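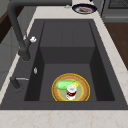 When will the water be shut off on the Gelthorpe side?

The shutoff on the Gelthorpe side starts at 9 a.m. on the first day of the March work and should end by 3 p.m. The Prundgate side follows the next morning, same hours.

This is the second stage of the riser replacement that began last fall. Stage one covered the basement mains and the pump room. Stage two replaces the shutoff valves on every floor and the short lengths of pipe that run from the risers into the apartments. There are 187 valves in the two buildings, and 103 of them are original. The others were changed one at a time over the years, usually after a leak, and a good number of those are a type that our plumber can no longer get parts for. All of them will be replaced with the same quarter-turn valve.

The contractor is Ocampo, the same company that did the basement. Konrad Gajewski is running the job and will be in the building each day of the work. He can be reached through the front desk. Please don't stop the crew in the hallway with requests for other repairs. They are working floor by floor on a tight schedule and have been told to send all such requests to the office.

What to do before the shutoff

Fill a few pitchers or pots with drinking water the night before. If you expect to be home, fill a bucket as well for flushing the toilet. One bucket is good for one or two flushes.

Clear out the cabinet under the kitchen sink and the one under the bathroom sink. The crew needs to reach the back wall. Last fall they lost close to a full morning moving cleaning supplies, and in two apartments they had to come back a second time.

Make sure every faucet is closed, including the tub. A faucet left open during a shutoff is easy to forget, and the water will come on while you're out. We had one of these in the fall on the sixth floor and the ceiling below is still being repaired.

Don't run the dishwasher or washing machine until the all-clear notice is posted in the lobby. If your machine has a delay timer, check that it's off.

What to do after

When the water comes back, open the cold tap in the bathtub first and let it run for a few minutes. Use the tub because it has no screen on the spout. The first water may be brown or cloudy and may spit air. Once it runs clear, go on to the kitchen and bathroom sinks, cold first and then hot. Take the screens off the faucets if you can and rinse them. If you have a filter pitcher or a filter under the counter, wait until the tap is clear before using it.

If the water is still brown after 30 minutes, call the desk. Low pressure at a single faucet is nearly always grit in the screen. Low pressure everywhere in the apartment is something the crew should look at, so report it the same day while they're still here.

Access to apartments

Someone has to be able to get into each apartment on the day your line is done. You can be home, leave a key at the desk, or have a neighbor let the crew in. Access slips are in the mailroom and should be handed in by the end of February. As of this writing we are still missing slips from 30 apartments, most of them on the C and D lines. Emiliano Ledesma in the office has been calling people, and if you get a message from him, this is what it's about.

Pets should be in a closed room away from the kitchen and bathroom. The doors will be open a lot.

Wall openings

In most apartments the crew will work through the existing panel. On the D line there is no panel behind the kitchen sink, so an opening about the size of a cereal box will be cut inside the cabinet and covered with a plastic door. The building pays for this. If you have had custom cabinets put in, tell the office now and Konrad will come up and take a look beforehand – he would like to see these before any cutting starts.

Laundry room and parking

The laundry room will be closed both days and will open again the following morning. Card balances aren't affected. The Zuso machines on the Prundgate side are due for service that same week, so two of the dryers may be out a little longer.

Ocampo's truck will use the loading spaces by the rear door. Deliveries and moves can't be booked for either day.

A floor-by-floor schedule will be posted next to the elevators a week ahead.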